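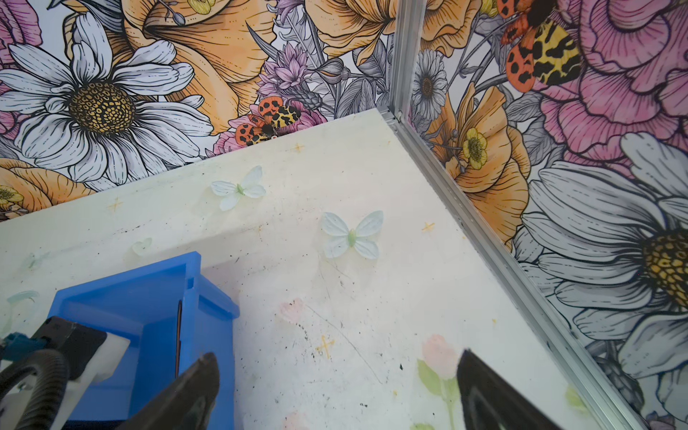 Publicado por Luminita_B — 2 de octubre de 2020 — 5 respuestas

Papel pintado de flores en un rincón: ¿cola en la pared o en el papel?

Buenas tardes a todos. Soy rumana y llevo poco tiempo escribiendo en español, perdonen si alguna palabra no es la correcta. Quiero empapelar el pasillo de mi casa con un papel de flores de colores vivos, en la línea de los paneles de la foto. El pasillo tiene un rincón que no está a escuadra. El vendedor de Gundus me dijo que ponga la cola directamente en la pared, pero en el rollo está escrito que se debe encolar el papel. ¿A quién hago caso?

sebas_pop
Haz caso al rollo. Si es papel normal, se encola, se dobla sobre sí mismo y se deja reposar el tiempo que indica el fabricante. La cola en la pared es para el tejido no tejido.

Roxana U.
No estoy de acuerdo del todo. En mi dormitorio encolé la pared con papel normal y sigue perfecto desde junio. Lo importante es la imprimación. ¿Tu pared es de yeso nuevo?

Luminita_B
Es yeso viejo, pintado con una pintura que brilla un poco. También tengo que quitar los embellecedores de los enchufes, y son 17 tornillos bastante duros — la pintura los ha pegado.
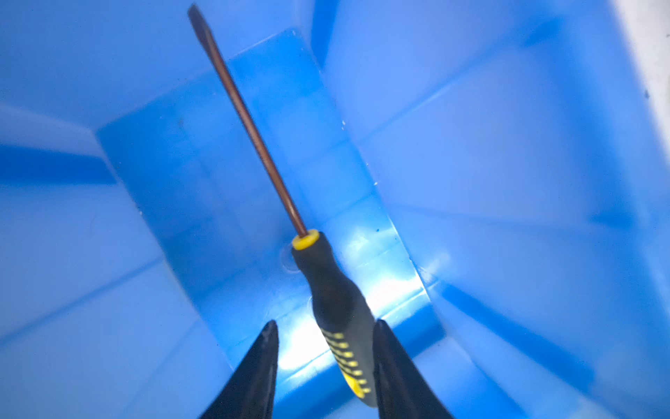 Destornillador con mango negro y collar amarillo, en la caja azul.

Quisiera saber si con un mango así, grueso, se hace más fuerza, o si es mejor comprar uno pequeño.

kwak_mk
El mango grueso ayuda, pero antes corta la pintura del borde con un cúter, y baja el automático de la luz. Sobre el rincón: nunca dobles una tira entera. Corta para que pasen dos centímetros a la otra pared y empieza la siguiente tira con plomada, encima de ese solape. Con flores grandes se pierde un poco de dibujo, es normal.

sebas_pop
Roxana, desde junio es poco tiempo. Yo también estaba contento los primeros meses y en invierno se me abrieron dos juntas. Y si la pintura brilla, hay que lijarla primero.

Roxana U.
En invierno te escribo y lo vemos :) Con lo de lijar sí estoy de acuerdo.

Luminita_B
Gracias a todos. Voy a lijar, imprimar y encolar el papel, como dice el rollo. Me falta decidir si empiezo por la puerta o por la ventana.

kwak_mk
Por la ventana, y mide la altura en varios puntos antes de cortar.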